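My sister says you can tell how a move is going by what gets unpacked first. In our case it was the play kitchen, so make of that what you will.

We'd been in the Plinlow house for 2 nights. The grown-up kitchen was still in boxes, I'd been drinking coffee out of a measuring cup, and my daughter Ronja (named for my grandmother, who would've hated the fuss) had already opened for business. She'd pushed her little white cabinet up against the wall, found the cutting board, and taped a sign above it that said RESTRANT. Under that, in smaller letters, it said NO DOGS. We don't have a dog. We've never had a dog!

"Do you have a reservation?" she asked me.

"I'm your mother."

"Name, please."

"Pacheco," I said. "Marisol."

She ran her finger down a page of the phone company's welcome brochure and shook her head for a while. Then she found me, somewhere near the bottom, and let me sit on the box marked WINTER. I'd been looking for that box since the morning, so already I was getting something out of the evening.

I should say that I wasn't at my best. I'd taken the job in Plinlow because it paid better and because I was tired of Tullonlow, where everybody at the grocery store asked how I was doing with their head tilted over to one side. The new house was at 323 Sutanto Road and it had a yard and a furnace that knocked. I'd told Ronja she was going to love it. I'd told her so many times that she'd started saying it back to me in the car, like a kid learning the Pledge.

"What's good tonight?" I asked.

"Soup."

"What kind?"

"Hot kind."

She only had one real dish and everybody knew it. Back in Tullonlow she'd cooked it for the whole building. Old Mr. Teoh from downstairs used to come up on his bad knee and eat three helpings of nothing, and he'd fan his mouth with his hand and ask for water, and she'd run that white faucet for him with all the sound effects. Rizal Teoh was the best customer that kitchen ever had. He was the one who'd told her that a soup without a chili was just a bath.
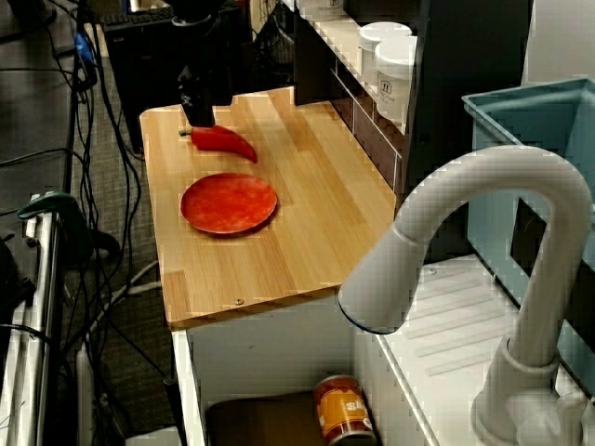 So the chili had to go in, naturally, and it had to go in last, and you weren't allowed to talk while it happened. I didn't talk. I listened to the furnace. She stirred with a pencil and blew across the top, and then she carried it over to me with her elbows way out, taking tiny steps so she wouldn't spill.

I took a sip. I fanned my mouth. I thought I did it pretty well.

She watched me with her arms folded. "Mr. Teoh coughs," she said.

I coughed.

"He coughs more."

I coughed until I really was coughing, and she went and got me water, whoosh, whoosh, and stood there while I drank it. Then she climbed up on the WINTER box beside me and leaned her whole weight on my arm.

"He doesn't know where the restaurant is now," she said.

Well, what do you say to that? I had a whole speech ready about new friends and the school on Retdale Street and how the yard was big enough for a swing. I'd practiced it somewhere past mile 58, with her asleep in the back. I opened my mouth and what came out was, "We could call him."

"Now?"

"It's only nine."

It was way past her bedtime, but the beds weren't put together anyway. I found my phone under the newspaper and it rang so long I almost gave up, and then there he was, with his TV going in the background, shouting hello the way he always did, like the phone was across the street.

She didn't say hi. She didn't say who it was, either. "Do you have a reservation?" she said.

There was a bit of a silence, and I heard the TV go off.

"For December," said Mr. Teoh. "One person. By the window, if you have it."

Ronja put her hand over the phone and looked at me, very serious, all business. "Do we have a window?"

I pointed. It was right behind her, big and black with no curtains on it yet, and the porch light from next door was shining in at the bottom corner.

"We have one," she told him. "But you can't bring a dog."

"I will leave him at home," he said.

She picked up her pencil and wrote him in on the phone company's brochure, right under me, and she asked him how to spell it. He went slowly. Then he wanted to know about the soup, and she started telling him, from the beginning, and I got down on the floor and began cutting the tape on the box.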